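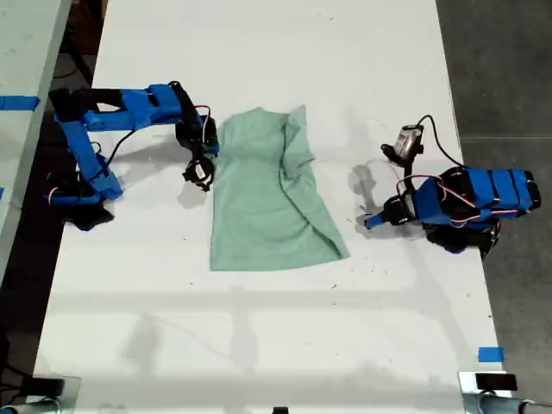
A pale green garment on a white tabletop. Textile reuse is the subject of a new report from the Zamorside resource office.

Jul 26, 2025 - Residents of Zamorside brought 2382 bags of used clothing to the town's collection points in June, compared with 2257 in the same month last year. Mateja Matić, who has directed the textile reuse program for nine years, regards the increase as welcome but incomplete.

"The quantity is good," she said in an interview at the Flemwood depot. "Our concern is the condition. A shirt that arrives damp in a closed bag can spoil everything packed with it."

Under the current rules, clothing must be washed, dried and tied in clear bags. Shoes are accepted in pairs only. Ms. Matić said that worn items remain useful - cotton in particular can be cut into wiping cloths - but should be bagged separately.

Asked about the proposal to close the Kang Street collection point, she was cautious. "More than 40 households near there do not have a car," she said. "I would want to see a replacement first."

The office will accept written comments on the proposal at the Flemwood depot and at the town library.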